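**Week 12 – Good practice for robot suturing**
Notes: Vivek Srivastava

Last week was standards on paper. Now the fun part – what the rules look like once there's a needle in the jaws!

House rules for the Skotmont bench:

- Keep the needle in view whenever it is held. Lost sight of it? Stop both arms.
- Open jaws stay clear of the tissue until you mean to grasp.
- Watch the slack. A loop of thread near the jaws can snag very quickly.
- One person calls the moves, and anyone at all may call a stop.

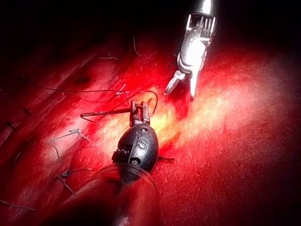 I love how much of this comes down to plain habit. You can learn every clause by heart and still tug a thread too hard, so please practise the stop call out loud until it feels silly.

Log each stop, even the short ones, with the time and which arm was moving. The December group filled 40 pages and they made wonderful reading.

For next time: read the Kaushik handout and bring one rule you would rewrite.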